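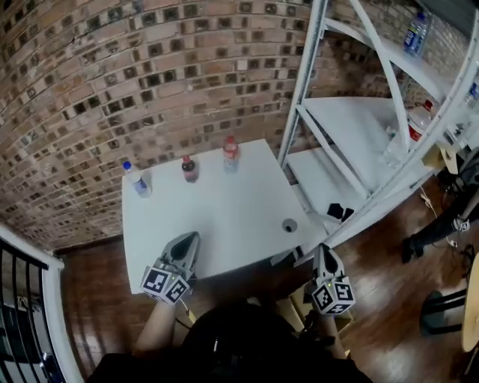 How to Compare Drink Prices Without Falling for the Big Label

Apr 20, 2023

Stores would like you to believe the larger pack is always the better deal. I don't buy it, and you shouldn't either until you've done the math.

Start with the price tag on the shelf. Many stores print a unit price in small type, but they don't always use the same unit for every drink. One tag gives cents per ounce, the next gives dollars per quart. You can't compare those by looking.

So do it yourself. Divide the price by the ounces on the label. A 70-ounce jug and a pack of 8 small bottles may end up closer than the sale sign suggests – or the jug may cost more.

Next, check the "2 for" offers. Read the tag to see whether one item alone gets the same price. At the Maron Street store where I shop, it often does.

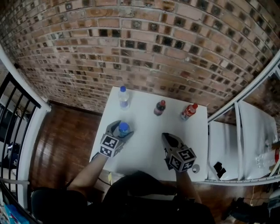
Four plastic bottles, including a small dark one with a red cap.

Concentrates are trickier. Work out the cost per glass after mixing, using the amount you really pour. The serving size on the label tends to be stingy.

Finally, write down the regular price of three drinks you buy often and check them again in October. A "sale" that never ends is just the price.

Add any bottle deposit last. It will throw off the comparison if you only count it for one drink.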